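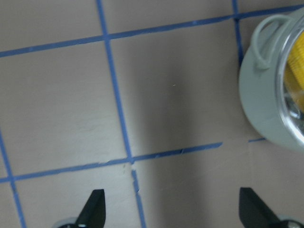
Where do the pot and corn go when we're done? Back on the Priltau shelf, lid with the pot.

Category: News > Play Kitchen

August 7, 2026. New corn and pot set out at Skernura. Blue tape grid on the table, one toy cob, one pot with a glass lid. Open to ages 3 to 6.
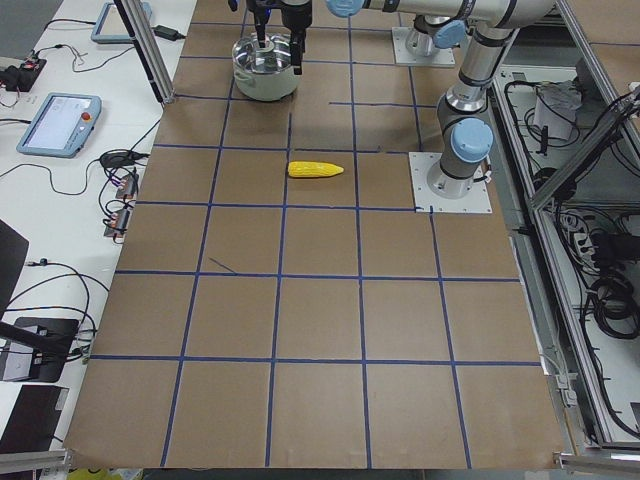

Tape went down in July and stays down thru the fall. Please dont peel it. Lines are a bit crooked, fine for sorting. Sessions run 16 minutes, then swap.

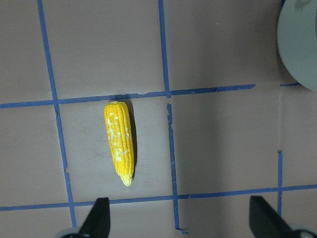 Skernura Play & Learn Team

Corn is bright yellow, pale specks on one side. Still good to use. Spare cobs on order from Plenance. 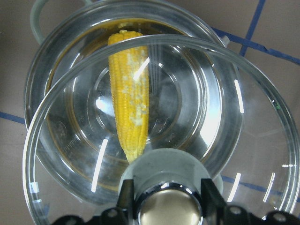

Putting away

Cob in pot, lid on, pot to shelf. Matheson room locks at 6.

Recent items
- Plenance order update
- July toy wash
- Matheson room hours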